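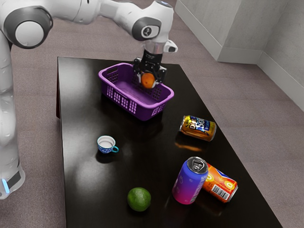
Orange (fruit)

By Kuldeep Rastogi, January

We use cookies to improve your visit. Accept / Settings

The sweet orange is a citrus fruit, and I've been hooked on it since I was 5! It's a very old cross between the pomelo and the mandarin — which explains the size and the sugar, if you ask me. Most of the crop goes for juice or gets eaten fresh.

Navels peel easily and have no seeds. Valencias ripen later and I squeeze those (three or four fill my glass). Blood oranges need cool nights to turn red inside, so mine never do much.

Skin color won't tell you if one is ripe. In warm places a ripe orange can stay green, so I go by weight and pick the heavy ones.

Comments

Mei-kuen Yu: My tree in Lovico gave us 77 this winter, all Valencias.

Joon-young Ahn: Do you keep yours in the fridge? Mine last about 15 days.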